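Simulated twin before the real arm: wrist camera and table clearing
Zemico workshop forum > Builds > Arms and grippers

mjayawardena
The shared workshop gets arm time in December, so I am building the table-clearing task in simulation first. The goal is to pick up the shaker and leave everything else alone. The physics step is 2 ms and each run lasts 300 steps. My trouble is the wrist view, where the gripper takes up a lot of the picture.
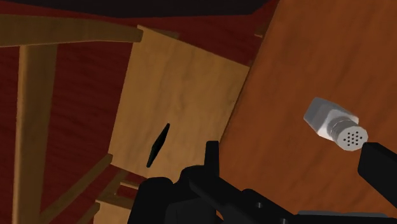

Wrist camera, finger beside the shaker cap.

h_leitao
I would move the camera before touching anything else. You are giving pixels to the linkage. Tilt it 33 degrees further out and rerun.

Peixoto_R
Disagree. Keep the fingers in view, as the policy needs them for the last stretch of the approach. A fixed second camera will do more for you. What does the room look like from outside?

mjayawardena
Arm on the dark table, butted up to the dining table. The mug and fork are there as distractors.
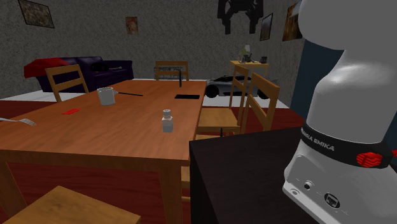 Room camera, Franka on the right, shaker near the front of the table.

h_leitao
The chairs worry me more than the mug. Do they have collision meshes or only visual ones?

mjayawardena
Convex hulls. I know they close up the gaps between the slats.

Peixoto_R
Then the planner will refuse paths that are in fact clear. Decompose the two chairs nearest the arm and leave the rest as hulls.

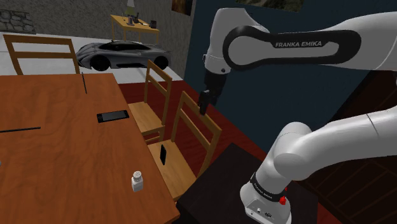 song_mx
Does the pedestal need to be in the collision model as well?
Include it, with the contact pair between it and the arm's base link switched off, or the planner will report a collision at start-up.

h_leitao
Agreed on that. I still say move the camera.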